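编织、烧制与模压：餐桌上三种容器的构造

一个容器至少要做两件事：把东西围住，再把东西托住。围住靠的是壁，托住靠的是底。碗、盘、篮都有壁和底，可是它们的做法完全不同，用途也就不一样。

本文讲三种做法：把细长的材料编起来，叫编织；把泥土做成形状再用高温烧硬，叫烧制；把软的材料压进模子里成形，叫模压。读完以后，可以拿家里的容器对照一遍，看看它们各属于哪一种。

先认识几个词

口沿：容器最上面的一圈边。手拿容器时，常常就拿在这里。
壁：从口沿往下到底部的部分。壁可以是直的，也可以是斜的。
底：容器贴着桌面的部分。
圈足：有些碗底下多出来的一圈矮脚。它让碗底的中间离开桌面。
釉：陶瓷表面一层像玻璃的薄层，烧制时熔化，冷却后变硬。
经和纬：编织时，固定不动的那一组条叫经，在经之间穿来穿去的那一组叫纬。

这几个词后面会反复用到。遇到不清楚的地方，可以翻回来查。
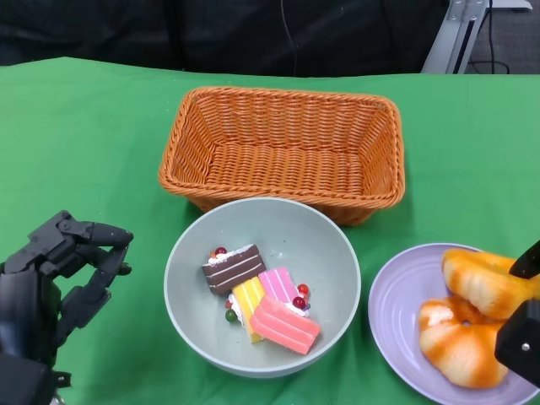 文字整理：Pliltent 少儿读物栏目编写组
发布日期：2025年7月11日
栏目：桌上的东西　适读：小学中高年级

一、编织的篮子

绿色桌布上的长方形篮子是用细条编成的。篮壁和篮底都能看到交叉的纹路，口沿编得比较紧密，壁是斜的，底是平的。

编篮子的材料要满足两个条件：够长，能弯。常用的有藤条、柳条、竹篾和纸绳。藤条和柳条比较圆，竹篾是把竹子劈开后削成的扁条。干燥的藤条很脆，一弯就断，所以编之前要先在水里泡一段时间。水进入植物纤维之间，纤维变软，条子就能弯成需要的角度。编好以后水分慢慢蒸发，条子重新变硬，形状也就固定下来。

最基本的编法叫平编。纬条从第一根经条的上面过去，从第二根经条的下面过去，再从第三根的上面过去，一直重复。到了下一行，顺序反过来：上一行在上面的地方，这一行走下面。这样每一个交叉点都互相压住，不用胶水也不容易散开。

为什么压住就不会散？原因在摩擦力。两个物体的表面贴在一起，想让它们滑动就要用力，阻碍滑动的力叫摩擦力。一个交叉点的摩擦力很小，一只篮子有许许多多个交叉点，加在一起就很牢固。

口沿的处理和别处不同。编到最上面时，经条的头露在外面，如果不收好，纬条会从上面滑出去。常见的办法是把经条的头弯下来，依次塞进旁边的缝隙；也可以在外面另外缠一圈，或者编成辫子的样子。口沿是手经常抓的地方，受力大，一般会编得密一些、厚一些。

篮壁做成斜的，口就比底大。斜壁有几个用处。一是取放东西时手容易伸进去。二是同样大小的篮子可以一个套一个地叠放，节省柜子里的空间。直壁的篮子如果大小完全相同，就套不进去。

编织的容器有缝隙，空气可以通过。面包、水果、鸡蛋放在里面，水汽能够散出去，不容易闷坏。缝隙也带来限制：水会漏，粉末也会漏。要用篮子装碎的东西，可以先在里面铺一块布。

二、烧制的碗

篮子前面的圆碗是陶瓷的，颜色是浅浅的灰绿色，表面光滑，没有强烈的反光，口沿比较宽。

陶瓷的原料是黏土。黏土的颗粒非常细，加水以后能捏成各种形状，松手也不会变回去。这种性质叫可塑性。沙子的颗粒粗，加水后虽然能堆起来，干了就散，可塑性很差，所以不能单独用沙子做碗。

做一只碗通常要经过以下过程。

第一步，练泥。把黏土反复揉压，赶出里面的气泡。揉得不好，泥里会有气泡，各处的软硬也不一样，做出的碗壁容易变形，烧的时候也可能裂开。

第二步，成形。可以把泥放在转盘上，一边转一边用手拉高，叫拉坯。也可以把调稀的泥浆倒进石膏模子里，石膏吸走水分，靠近模子的泥先变硬，再把多余的泥浆倒出来，叫注浆。这两种方法都能做出圆碗。

第三步，干燥。刚做好的碗含有很多水，要放在通风的地方慢慢晾。干得太快，外面先缩小，里面还没有缩小，就会出现裂缝。

第四步，上釉。釉料磨得很细，和水混合后像稀泥浆。可以把碗浸进去，也可以把釉喷上去或刷上去。碗底接触窑板的地方要把釉擦干净。釉在高温下会熔化，不擦掉的话，冷却后碗就和窑板粘在一起。

第五步，烧成。把碗放进窑里加热到一千多摄氏度。黏土的颗粒在高温下互相连接，变成坚硬的整体。这个变化不能倒过来，烧过的碗泡在水里，不会再变回泥。

许多碗要烧两次，第一次温度低一些，叫素烧，第二次上了釉再烧。也有的碗只烧一次。

碗的表面有亮面和哑光两类。亮面的釉很平，光照上去会朝一个方向反射，看起来有一块亮斑。哑光的表面有极小的起伏，眼睛不容易看出来，光照上去会朝各个方向散开，亮斑就不明显。手摸哑光面，仍然可以是光滑的，因为那些起伏太小，手指感觉不到。

釉的颜色来自其中的金属氧化物。含少量铁的釉，在不同的烧法下可以偏绿、偏黄或偏褐。含钴的釉偏蓝，含铜的釉可以偏绿，也可以偏红。只看颜色，不能判断一只碗用了哪一种釉。

陶瓷的缺点是脆。用力敲或者掉在地上，它几乎不会弯，直接裂开。碎片的边很锋利，遇到打碎的碗，不要用手捡，请大人处理。

三、有棱的圆盘

最右边的淡紫色圆盘上有一圈一圈的棱，每一圈都围着同一个圆心，这样的一组圆叫同心圆。盘子的边略高，比中间凸起。

盘子上的棱可以在成形时一起做出来。做法是在模子上先刻好凹槽，软的材料压进去以后，凹槽的地方就变成凸起的棱。这种方法叫模压。塑料、陶泥、玻璃和金属薄板都可以模压，只是用的温度和压力不同。单看一只盘子的样子，往往很难确定它的材料，需要拿起来掂一掂重量，轻轻敲一敲听声音，再看底部有没有标记。

棱有什么作用？取一张平的纸，两头架在两本书上，中间放一枚硬币，纸会塌下去。把同一张纸来回折成波浪形，再架上去，沿着折痕的方向就能撑住硬币。材料没有变多，形状改变以后，抵抗弯曲的能力变强了。盘子上的棱也有类似的作用，薄盘子加上棱，会硬一些。

棱的另一个作用是减少接触面积。食物放在平面上，整个底面都贴着盘子；放在有棱的面上，只有棱的顶端和它接触，槽里留有空气。刚出炉的面包放在这样的面上，底下的水汽有地方可去。

棱也有不方便的地方。酱汁会流进槽里，洗的时候要沿着槽的方向刷。

盘子的边为什么要高出一些？完全平的板子，圆的东西放上去一碰就滚下来。边高出一点，就能把它挡住。碗可以看作把这条边继续升高的结果：壁越高，能装的液体越多，伸勺子进去也越要抬高手。

四、碗和盘里的玩具点心

碗里有四块玩具蛋糕，旁边散着小珠子；盘里是两个橙白相间的玩具面包卷。玩具食物模仿的是真食物的外形，可以借它们来说明真食物的结构。

先看蛋糕的条纹。真的多层蛋糕是一层蛋糕坯、一层奶油交替叠起来的。从上面看，只能看到最上面一层。用刀竖着切下去，侧面才会露出所有的层，看上去就是一条一条的。这样露出来的面叫剖面。巧克力色的那块带有奶油色的条纹，对应的就是这种剖面。

剖面是一种很有用的观察方法。树干横着锯开，能看到年轮；洋葱切开，能看到一层包一层；山坡被挖开，能看到不同颜色的岩层。它们的共同点是：里面的结构原来被挡住，切开以后才能看见。

再看切块的形状。圆蛋糕从中心向外切，得到的是一头尖、一头宽的扇形块，尖的一头原来在圆心。长方形蛋糕横竖切开，得到的是方块或长条。数一数切了几刀，就可以算出块数。圆蛋糕上每一刀都从边缘穿过圆心到达对面，刀数乘二就是块数。切两刀得四块，切三刀得六块。

面包卷的花纹来自另一种做法。把面团擀成薄片，卷起来，表面就留下一圈圈的痕迹。有的糕点还会把两种颜色的面叠在一起卷，得到颜色交替的旋纹。真正的羊角面包里有许多层薄面，层与层之间夹着黄油。烘烤时黄油里的水变成水蒸气，把面层顶开，所以内部是蓬松的。

玩具食物不能吃，也不能放进嘴里。小珠子和小零件要特别注意，三岁以下的孩子容易把它们吞下去，或者塞进鼻子和耳朵。玩过以后应当收进有盖的盒子，放在弟弟妹妹够不到的地方。

五、哪种容器放哪种东西

选择容器时，可以依次问下面几个问题。

要装的东西会不会流？会流的，用没有缝隙、壁比较高的容器，例如碗。编织的篮子不合适。

要装的东西会不会滚？会滚的，例如小球和豆子，放进碗里会自己聚到低处。放在平盘上容易跑掉。

要装的东西怕不怕闷？怕闷的，例如刚烤好的面包，适合放在篮子里，或者放在有棱的盘上。

要装的东西怕不怕压？怕压的，例如奶油蛋糕，最好平放在盘里，一块挨着一块，不要叠起来。蛋糕堆在碗里，下面的会被上面的压变形。玩具蛋糕硬得多，这一点和真蛋糕不同。

要不要加热？陶瓷碗有一部分可以放进微波炉，底部一般会有说明。带金属花边的不可以。编织的篮子和塑料盘不要自己决定，先问大人。

六、桌布的作用

桌布铺在容器和桌面之间，也有自己的功能。陶瓷碗的底部可能有没上釉的部分，比较粗糙，在桌面上拖动会留下划痕，隔一层布就能减轻。布和碗底之间的摩擦力通常比光滑桌面大，碗不太容易滑走。放下碗的时候，布还能让声音小一些。

颜色也值得注意。人的眼睛靠颜色和明暗的差别分辨物体的边缘。橙色的篮子放在绿色的布上，两种颜色差别大，边缘清楚。深绿色的小珠子掉在绿布上，差别小，找起来就慢。整理珠子时，可以换一块白布垫在下面。

七、小实验：比较三种容器

实验需要大人在场，全部时间大约半节课。

材料：一只编织篮，一只陶瓷碗，一只盘子，干黄豆20粒，玻璃弹珠7颗，量杯一只，清水，大托盘一只，纸和笔。

步骤：
1. 把三种容器放在大托盘里，托盘放平。
2. 把黄豆倒进篮子，轻轻晃12下，记录掉出来几粒。
3. 把黄豆收齐，换成碗，再换成盘子，各做一次，同样晃12下。
4. 用弹珠重复上面的步骤。
5. 用量杯向碗里慢慢倒水，到口沿下面2厘米处停止，读出倒了多少毫升。
6. 把盘子擦干，向盘子里慢慢倒水，快要溢出时停止，再读一次。
7. 篮子不要倒水。藤和纸绳泡水后会变软，晾不透还会发霉。

记录时画一张表，左边写容器的名称，上面写“黄豆”“弹珠”“水”，把结果填进格子。篮子那一行的“水”写“不做”。

晃动的力气每次要尽量一样，否则结果不能比较。一个实验里只改变一个条件，其他条件保持不变，这叫控制变量。本实验里改变的是容器，豆子的数量和晃动的次数都不变。

思考：篮子掉出来的黄豆，是从口沿上面出去的，还是从缝隙里出去的？如果缝隙比黄豆小，结果会怎样？

八、清洁和收放

篮子：用干的软刷沿着纹路刷，把缝里的碎屑扫出来。脏得厉害时，用拧干的湿布擦，再放在阴凉通风处晾干。不要暴晒，晒得太干，细条会变脆。

碗：用海绵和洗洁精清洗。少用钢丝球，它会在釉面上留下细小的划痕。热的碗不要马上放进冷水里，外面先冷，里面还热，各处缩小的程度不同，可能裂开。

盘子：有棱的一面沿着圆圈方向刷，再用清水冲。竖着晾放，槽里的水容易流走。

玩具点心：先看包装上的清洁说明。木制的不能长时间泡水，塑料的可以用温水洗。珠子放在漏网里冲，放进水池之前先把排水口的滤网盖好。

收放时，大的在下，小的在上；重的在下，轻的在上。陶瓷碗叠放时，两只之间可以垫一张厚纸。

词语表

可塑性：受力后改变形状，去掉力以后仍保持新形状的性质。
摩擦力：两个互相接触的表面阻碍相对滑动的力。
素烧：上釉之前的第一次烧制。
模压：用模子和压力使材料成形。
同心圆：圆心相同、大小不同的一组圆。
剖面：物体切开后露出的面。
控制变量：每次只改变一个条件的实验方法。

同栏目其他篇目：勺子为什么是凹的／瓶盖上的螺纹／布是怎样织成的（3月更新）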